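Workshop notebook, 11 Apr 2023
Penrose Street bench, Dell tower teardown

OK, so the old Dell tower is finally on the bench! It's been sitting under the Grenari shelving since we moved in and I kept telling Bakari I'd get to it. Plan is to strip it, clean it, write down what's worth keeping and decide if the board gets a second life as the label printer machine.

Side panel first. Two thumbscrews and one ordinary Phillips that somebody had cross-threaded (me, probably, years ago). The cards came out next, then the memory, both sticks into one antistatic bag marked 408 so it matches the tower's number in the parts book. Cooler was a fight. The paste had set like old caulk and I did the slow twist, back and forth, back and forth, until it let go. CPU is in the little clamshell in the top drawer, pins down on the foam. Please don't move it, I will forget where it went.

With all that gone you get a good look at the board. Socket's bare with the bracket swung up, both memory slots empty, and there's still a blue SATA cable plugged in down by the power connector. I left that one for later on purpose because I want to label the far end before I pull it.

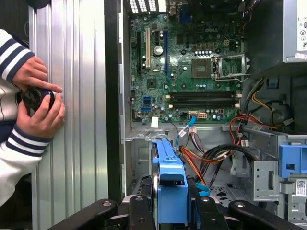
Notes for when it goes back together

Slots: one short black, one beige PCI, one long blue PCI Express. The old serial card goes in the beige one, so that's the label printer sorted if the card still works (no idea, last used with the Cinen scale).

Capacitors: the silver one standing between the beige and blue slots needs a proper look under the lamp. I want to check the top for bulging before I put any power on it. Same for the little ones by the socket.

Dust: brush and the Rudent blower, outside, NOT over the bench. I'm still finding fluff in the solder tray from last time.

Screws: 11 in the tin, should be 12. Checked the floor, checked my shoe, checked the tin again. If you find a short coarse one, it's mine.

To get: thermal paste, a coin cell, cable ties (the small ones, we have a million big ones).

Will do the power supply tomorrow if the tester turns up.

3 comments

Bakari Urio
Tester is in the blue crate under the sink. Sorry!!

Jordan Gosling
Is the serial card full height? The spare bracket I have is low profile.

Bakari Urio
Found a screw by the kettle. Short, coarse. Putting it in the tin.

Shared 12 times

Contact the workshop | Back to top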